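We use cookies to remember your language and which loom you own. Accept | Settings

Savolainen Table Loom - Owner's Guide
Section 4: Putting on your first warp

Shared 60 times | 12 comments

You've built the stand, waxed the beams and spun the handles a few times just to hear the ratchets click. Now comes the part we love best! By the end of this section you'll have 100 ends of yarn stretched across your loom and a few inches of real cloth growing at the front.

The method is called direct warping. The yarn goes straight from the ball, through the heddle and out to a peg on the far side of the room, so you don't need a warping board or any other gear. Plan on an afternoon the first time. Our tester Nesma Saber can do it while a pot of soup cooks, but she has been doing it for years and she'll tell you her first one took until bedtime.

What you'll make

A plain weave scarf, a little over eight inches wide in the heddle and 60 inches long on the loom before fringe. It will come out narrower and shorter after washing, and softer too.

What you need

- The loom with the 12-dent heddle (the one with the green end caps)
- 300 yards of smooth yarn for the warp, plus a spare ball for the weft. We wrote these steps using Trirnmont wool in the fingering weight
- The warping peg and two Sostetti clamps from the small parts bag
- The threading hook
- A roll of heavy brown paper, a bit wider than your warp
- Scissors
- Strips of scrap yarn in a color you can't miss

Note: Buy a little more than 300 yards if you can. The figure is what the warp itself uses, with nothing left over for knots, slips or changing your mind about a stripe.

Caution: Don't use fuzzy mohair or a loosely spun single for your first warp. Both are lovely, and both will cling to their neighbors and fray in the heddle. Save them for the weft.

4.1 Setting up the room

1. Clamp the loom to a sturdy table with the BACK beam facing the edge and hanging over it slightly. The back beam is the one with the Flistent stamp on it. Yes, the loom will look backward. It's supposed to.

2. Give the loom a good shove. If the table slides, put something heavy on the floor against its legs or pick another table. You'll be pulling against this thing for the next hour.

3. Measure three yards from the back apron rod, in a straight line out into the room, and clamp the peg there. A second table works, and so does a solid shelf at the same height.

4. Stand the heddle in its neutral position, in the upright block.

5. Put your ball of yarn in a bowl on the floor behind the loom, at the front beam end. A bowl keeps it from rolling under the couch.

Caution: Three yards of tight yarn at waist height is very hard to see. Keep kids and pets out of the room until step 4.3 is done. Amr Morsy, who drew the diagrams for the printed guide, walked straight through a finished warp carrying a tray of tea, and he had tied it himself.

4.2 Threading the slots

The heddle has slots and holes, one after the other all the way across. For now you'll use only the slots. Each slot gets a loop, and each loop counts as two ends, so 50 slots will give you your 100.

1. Find the center of the heddle and count 25 slots to the right. Mark that slot with a scrap of bright yarn. Count 25 to the left and mark that one as well.

2. Tie the end of your yarn to the back apron rod, in line with the first marked slot. A plain double knot is fine.

3. Push the threading hook through the slot from the back, catch the yarn coming off the ball, and pull a loop through.

4. Walk the loop out to the peg and drop it over. Keep it snug, about as tight as a shoelace you'd be happy to wear all day.

5. Walk back. Take the yarn around the apron rod and pull the next loop through the next slot. The yarn goes over the rod one time and under it the next, so check the direction before you set off for the peg.

6. Keep going until you reach your second mark. Cut the yarn and tie it to the rod.

You'll find a rhythm after the first dozen or so, and it's a really pleasant one - hook, pull, walk, drop, walk back. Put some music on. If you have a helper, one of you can work the hook while the other does the walking, and you'll be finished in half the time.

Note: Stop every ten slots and look along the heddle from the side. A skipped slot is easy to fix now. Later on it means a lot of unpicking.

4.3 Winding on

1. Tie a strip of scrap yarn tightly around the whole bundle, one foot in from the peg.

2. Cut the loops at the peg end, right where they wrapped around it, and hold on! Don't let the bundle drop.

3. Have your helper hold the bundle and lean back gently. If you're on your own, tie the bundle in a loose slip knot and wind in short stretches, going around to the far side each time to tug it smooth.

4. Turn the back beam handle away from you. When the knots have gone around once, feed in the brown paper so that it rolls up between the layers.

5. Wind until the cut ends hang 12 inches in front of the front beam. Set the ratchet.

Note: The paper matters more than it seems. Without it, the upper layers sink down between the lower ones, and some threads end up longer than others. You get a scarf with wavy patches.

Caution: Never comb the warp with your fingers to get tangles out. Shake the bundle and snap it lightly, as you would a bed sheet. Combing pushes the slack toward the end and makes a worse tangle there.

4.4 Threading the holes

Every slot now has two ends in it. One stays where it is, and the other moves to the hole beside it.

1. Turn the loom so the front faces you, and find a chair that puts your eyes level with the heddle.

2. Start at the right. Take either end out of the first slot and hook it through the hole to its left.

3. Work across, always moving to the same side.

4. Each time you have ten ends done, tie them in a loose slip knot so they can't slide back out.

A lamp behind the heddle helps a lot, and so does a sheet of dark paper under it if your yarn is pale. Take breaks. We like to do this part in the morning with fresh eyes and a large coffee.

4.5 Tying on to the front

1. Starting at the center, undo one slip knot. Split the bundle in two, bring both halves over the front apron rod, around it and up the outside, and tie the first half of a bow on top.

2. Do the same with a bundle at the far right, then the far left, then fill in the rest.

3. Pat the warp with a flat hand. Soft bundles need tightening, so go back across and pull each one until they all feel alike.

4. Finish the knots with a bow. Bows are easy to undo if you need another go, and most of us do.

4.6 Checking the shed

Lift the heddle to the up position and look in from the side. You should see a clean, open tunnel with half the threads above and half below. Drop it to the down position and look again.

- One thread hanging in the middle: it's loose. Find its bundle and tighten it.
- Two threads side by side that move together: one of them missed its hole. Untie that bundle and rethread.
- A thread that won't move at all: it's crossed with a neighbor behind the heddle. Follow it back with your finger.

4.7 The first few inches

1. Weave six rows with thick scrap yarn, without packing it down until you've put in three. The gaps between the bundles will close up before your eyes. It's a great moment!

2. Change to your weft yarn. Leave a tail four times the width of the warp if you'd like to hemstitch.

3. Lay each row in at a slant, like a low hill, and then press it with the heddle. Press, don't whack. You want small square windows between the threads, and washing will fill them in.

4. Advance the warp every three inches or so. Release the back ratchet first, turn the front beam, and then tighten.

Souad El Ouafi, who teaches our August beginner class, asks everyone to weave ten rows, take them out and weave them again. The second ten always look better, and you won't be scared of unweaving after that.

When you reach 60 inches, put in another few rows of scrap yarn, cut the warp off behind the heddle and unroll your scarf. Lay it out flat and look it over on both sides for skipped threads before it goes anywhere near water.
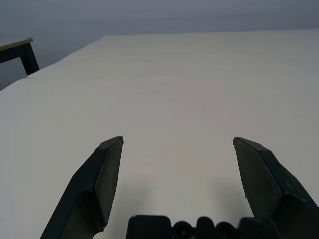 Fix any skips with a blunt needle and a matching length of yarn, following the path the thread should have taken. Leave the repair tails hanging until after the wash and trim them once the scarf is dry. Then turn to Section 5 for twisting the fringe and for washing - lukewarm water, a drop of mild soap and no wringing.

More from the owner's guide
- Section 3: Waxing the beams and seating the ratchets
- Section 5: Fringe, washing and pressing
- Stripes without the math, by Moataz Benmoussa
- Swapping heddles halfway through a project
- Reader projects: Dionysis Deligiannis and his kitchen towels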